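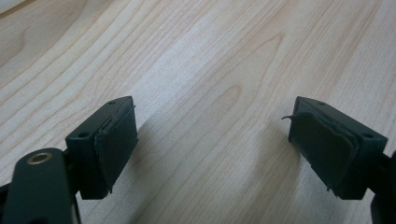
Pale timber with a faint sheen. Tops like this get blamed on the wrong polish more often than they should.

Looking after a light wood table, minus the nonsense

Every few months somebody sends me a new trick for pale wooden tables. Mayonnaise on water rings. Walnuts rubbed into scratches. Cold tea, for colour. I've tried most of them over the years and my table mostly ended up smelling like lunch.

My own routine is dull. A soft cloth, barely damp, wiped along the grain, then a dry one straight after. If something sticky has set, one drop of dish soap in a bowl of warm water, and go over it again with plain water so no film is left behind. I have yet to see a bottle of anything do better on a sealed top.

On cloths: I don't believe in the special ones. I bought a pack of the Brodenia "timber grade" cloths in June and couldn't tell them from an old flannelette pillowcase cut into squares. The pillowcase has been through the wash 48 times by the tally my daughter kept on the laundry door, and it still doesn't leave fluff. What does matter is grit. Shake the cloth out before you start, and don't use the one that was just on the windowsill.

Omid Ebrahimi wrote in to defend lemon oil. He says his Plelmont table has had it monthly for 16 years and glows. I'm glad it glows. Oil sitting on top of a varnish makes anything glow until the dust finds it, and then you've got a grey smear that needs soap. If your table is bare or oiled wood that's another matter, and you should use whatever the maker used. Not sure which you have? Put a drop of water somewhere out of sight and wait 5 minutes. If it beads, the top is probably sealed. If it soaks in and leaves a dark spot, it probably isn't.

Small bits on the table

Compartment trays are the other thing people swear by. I held out for a long time, on the grounds that a tray of little squares is just a junk drawer with the lid off. I'll give them this much: a white one shows you the dirt, and you can lift the lot in one go when it's time to wipe. Check the underside for rough spots first. Cheap plastic can have a burr along the moulding line, and it will scratch a soft finish every time the tray is nudged. A bit of fine sandpaper fixes it.

Don't buy a tray with more squares than you have sorts of things. The spare ones fill up with mystery screws.

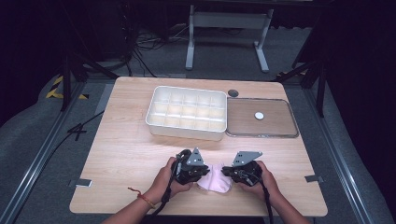 Do I need felt pads under plastic trays?

Only if they get slid around a lot. Felt picks up crumbs and holds them against the wood, so check the pads whenever you wipe the table and swap them once they feel gritty. Lifting the tray costs nothing and works just as well.

As for the Nukedora polishing kit, several of you asked. I borrowed one, did half of a side table with it and half with the pillowcase, and left both alone overnight. In the morning I had to look for my pencil mark to know which half was which.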